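Nusness opens its listening line to couples and families across the Hidow district

Posted Apr 22, 2025

Anyone who has spent a long evening at the kitchen table trying to work out how to start a hard conversation will be glad to hear that Nusness, the relationship and family counselling service on the upper floor of the old Nadenum post office, has widened its free listening line so that people right across the Hidow district can ring in. Until now the line was open only to those living in Nadenum itself, which left a good many families along the river road and out past the grain sheds without anyone close by to talk to.

The line began in November as a small trial, with two counsellors taking turns at a single phone on weeknights. In its first stretch it took 372 calls, far more than the service had planned for, and the counsellors found that plenty of callers weren't in the middle of any great crisis. Some had been married for decades and had simply stopped talking about anything besides the bills and the dog. Others were new parents, worn right through, who wanted to know whether it was normal to be so short with each other (it is, the counsellors tell them, and then they get down to talking about sleep and who does the night feeds). There were grown children worried about a father's drinking, and a fair number of grandparents who had fallen out with a son or daughter and missed the little ones terribly.

A call lasts up to half an hour. The person at the other end will listen, ask a few gentle questions and, if it seems useful, talk through where the caller might go next, whether that's a proper run of counselling, a support group for families living with addiction, or a chat with their own doctor. Callers don't have to give their name, and they are welcome to ring again if the first conversation only got them halfway through what they meant to say.
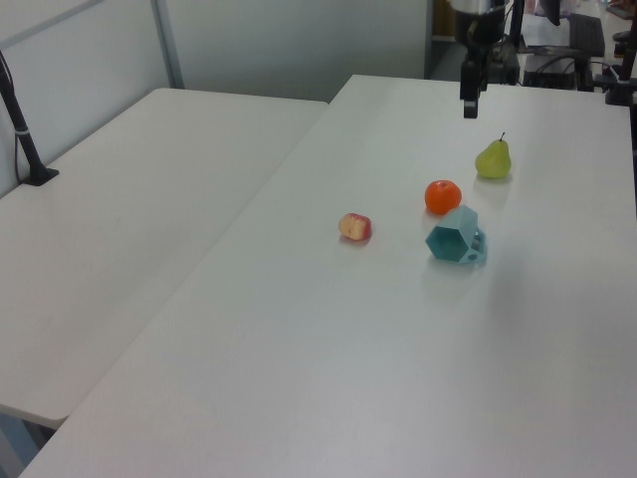

Do both partners have to be on the phone?
One person is enough, and most people who ring do so by themselves. Couples who would like to call together are very welcome to put the phone on speaker and take turns, and the counsellor will make sure each of them gets a fair go at talking.

The wider service has been made possible by a grant of $1,867 from the Nasution Fund, a local trust that has supported family programs in the district for years. It may not sound like a fortune, but it pays for a second phone and for the evening hours through to the end of winter, and the counsellors are delighted to have it. With the extra phone there will now be three counsellors sharing the roster, and the line will be open six evenings a week, with only Sunday left free.

Alongside the phone line, Nusness is starting a monthly evening at the Hidow library called Talking It Over, where people can come along for a cup of tea and a relaxed talk on one everyday subject. The first will be about arguing fairly — how to stay on the one topic, how to take a break without storming off, and how to come back afterwards and say sorry in a way the other person can hear. Later evenings will cover money worries, blended families, and living with someone who is trying to give up drinking or gambling. People are welcome to come alone or with a partner, a parent or a friend, and there's no pressure at all to speak up in front of the group.

The service does ask everyone to remember that the line is for talking and support, and isn't set up for emergencies. If you are frightened of someone at home, or you think that you or somebody else may be in danger, please call emergency services straight away. The counsellors are happy to talk later on, once everyone is safe, about what sort of help might be wanted in the weeks that follow.

Those who would rather talk face to face can still book an ordinary appointment at the Nadenum office, where fees are set according to what each household can manage. There is usually a bit of a wait for the after-work times, so if you can get away during the day it's well worth mentioning when you book. The listening line opens at six each evening, Monday to Saturday, and flyers with the number can be picked up from the office or from the front desk at the Hidow library.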